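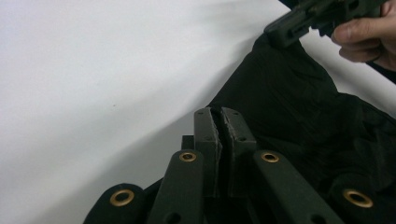
3.2 Folding frames with loose fabric

The second group of objects combined a folding metal frame with a piece of fabric. We chose it after the pilot sessions, in which people handled rigid boxes and plain cloth with little trouble but slowed down when a task involved both. Skov's earlier notes on camp furniture describe the same problem: the fabric hides the joints, and the person has to feel for them or move the cloth first.

The frames in this group were kept folded between trials. Figure 2 shows flat, dark metal bars with rounded ends and brass grommets, with black fabric behind the upper parts of the frame. The bars look much alike from one side to the other, so a person who wants to open the frame cannot always tell by sight which two should be pulled apart. We recorded the first bar touched and the time until the frame stood without support.

Each participant opened and closed the frame 40 times, with a break after the first half. A trial ended when the participant said it was done, or after 59 seconds. Fabric caught between two bars was coded as a snag — even if it came free without help — and the trial was kept in the set. Trials in which the frame was dropped were repeated at the end of the session.

The same coding sheet was used at the Tolurano and Zatwood sites. Differences between the sites are covered in Section 4.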